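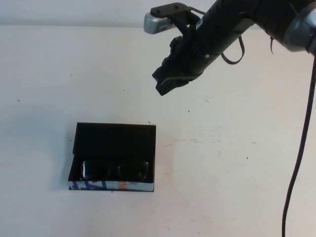
Is the eyewear trade fair worth a full day if you only run one small shop?
Half a day does it. Get in when the doors open, do the small halls first, skip the keynote, and be back on the road by 2.

Search this site Search Go

Notes from the fair, typed up on the train so excuse the state of them. Went on the Friday, which regulars will tell you is the wrong day. Half the bigger booths already packing samples by lunch. But the small makers are bored by then and will talk to you as long as you like, so I keep doing it.

Parking: 40 dollars. Again. Took the shuttle from the overflow lot instead and it was fine, ten minute wait, driver had the ball game on.

Hall 4 first. This is where they put the case and accessory people, way in the back past the food. Furkeo had the corner spot, same as last January. Their thing this year is printed cases, lots of stripes and loud blocks of color on the outside, plain inside. Minimum order has come down, which matters to me more than the prints do. Hinges felt good. Asked if the print scratches in a handbag with keys and got a long answer that came out to "somewhat." Took a price sheet. Kids would go for them, my regular customers probly not.

Next to them a cleaning cloth company I forgot to write down. Nice cloths. Sorry.

Then Utari, who I really went for. They do mostly black frames, a few tortoise, no logos on the outside. Sat down with their rep for a good while. Lead time is 5 weeks now on reorders, it was longer before and that was my whole complaint about them last year. Temple lengths come in two sizes at last. Still no wide fit in the shape everybody asks me for. Was told it's coming. Was told that last year too.

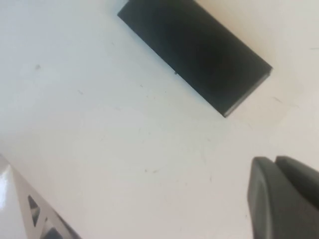 Plain black, no frills.

Coffee. Bad. The line for the good cart was out the door so I had the bad one.

Hall 2 after that. Much louder. Rurkix had built a sort of fake beach with a real lifeguard chair and you could not get near the sunglasses for people taking pictures of themselves. I did get hold of one pair in the end. Light, maybe too light, customers tend to think light means cheap and then you have to give the speech. Polarized comes standard across the range. Did not like the nose shape, slides on me, but I have that kind of nose.

Nobody at the booth could give me a wholesale price without scanning my badge, and my badge wouldn't scan. Left a card. Will see.

Lunch was a wrap eaten standing up next to a rack of reading glasses. Went to one talk, on fitting older customers who have never worn sunglasses over anything but a drugstore pair. Small room, good talk, ran over. Best point was about asking people where they drive and at what time of day before you show them a single frame. Going to try that one. Also said to put a mirror by the window and not under the store lights, I've been meaning to do that for years. 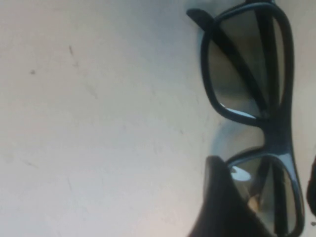
Chunky black frames with rounded lens openings.

Jitpraphai was the surprise. Tiny booth, folding table, handmade frames, thick fronts and everything polished by hand if you believe the leaflet (I do, you could feel it on the edges). Expensive. I would sell maybe a few pairs a year and I think I'm going to order anyway, for the window if nothing else. They repair their own stuff too and you mail it direct, so it doesn't land on my bench.

Things I missed: the lens coating demos, all of hall 1, the award thing. Things to remember for next year: bring more cards, eat before, wear the other shoes. Get the badge checked at the desk before going in becuase it wasted a good chunk of my morning.

Orders I'm placing for sure: the Utari restock, a small test box of the Furkeo cases. Jitpraphai if the shipping quote isn't silly. Rurkix depends if anyone calls back.

Shuttle back was packed, stood the whole way.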